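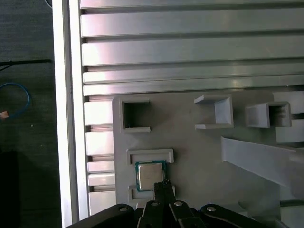
Chapter 7
Comparing Grippers Without Fooling Yourself

7.1 The trouble with success rates

A sales sheet for a gripper will usually give you a success rate. It will seldom tell you what was being picked up, who set the part down before the robot reached for it, or how many tries were thrown out as "setup errors." Read enough of these sheets and you start to suspect that every gripper on the market works nearly every time. Anyone who has stood next to one for an afternoon knows better.

This chapter is about running a comparison you could defend to a person who doesn't want to believe you. We use one job throughout: picking up a desktop processor lying on a printed fixture plate and placing it in a shallow rectangular frame. It is a small, flat part with a smooth metal lid and a thin green edge, and there is very little to grab. A part that happens to lie at a slight angle is harder still. Many grippers that handle blocks and bottles nicely will do badly here, and some that look clumsy will do fine.

The job is also a poor stand-in for most factory work. Keep that in mind when you read our numbers. A ranking made on one part is a ranking on that part.

7.2 The Dridton trials

The worked data in this chapter come from a bench study run by Clyde Sorensen and Dima Awwad at a contract assembly shop in Dridton. They began in December with a plain question. The shop had been using a two-finger linkage gripper sold by Varkura, and a competing model from Oyewole cost a good deal more. Was the difference worth paying?

Their first answer was yes. Over 198 picks with each gripper, the Oyewole model dropped fewer parts, and a memo went out saying so. The memo was wrong, or at least it had no right to be so sure of itself. Sorensen had run all of the Varkura picks first, then changed the gripper and run the rest. In between he had also replaced the wrist camera's mount and taught the approach point over again. Any of these changes could have produced the gap. The memo gave all the credit to the fingers.

Awwad's note in the lab book, dated 25 March 2021, is blunt: "We compared two weeks. We did not compare two grippers."

The second study was larger, with 1,718 picks in all, and the grippers were swapped in an order drawn ahead of time. The gap shrank to 2 percentage points. Whether that is a real difference is the subject of Section 7.5, and you may not like the answer.

7.3 What counts as a pick

Before any trial is run, write down what will be scored as a success. Do this on paper and have somebody else sign it. The list below looks fussy, but each line settled an argument in Dridton.

A finger touching the part is contact. It is scored separately and is never a pick.

A part lifted clear of the plate and then dropped is a failure, even when it lands in the right place.

A part dragged into the frame without being lifted is a failure.

A trial stopped by the operator stays in the count. If it was stopped for a reason outside the gripper, record the reason and report both totals, with and without it.

That last rule matters most. In the first study, 59 trials had been stopped and quietly left out. Most of them came from one gripper.

7.4 A word about cameras

Wrist cameras are popular for this work, and they do give a close look at the fingertips. They also tempt people to score from the video. Be careful. From the wrist, a fingertip resting against the edge of a part can look much like one that has a hold on it, the linkage may hide whatever is behind it, and a shiny lid under bright overhead light throws back glare that changes with every small move. A still picture tells you even less. It can show where a finger is, but it can't show how hard it is pressing.

Trustex, the scoring software used in Dridton, labeled each clip automatically. Awwad checked a batch by hand and found it too generous toward both grippers. She kept using it to sort clips and stopped using it to score them.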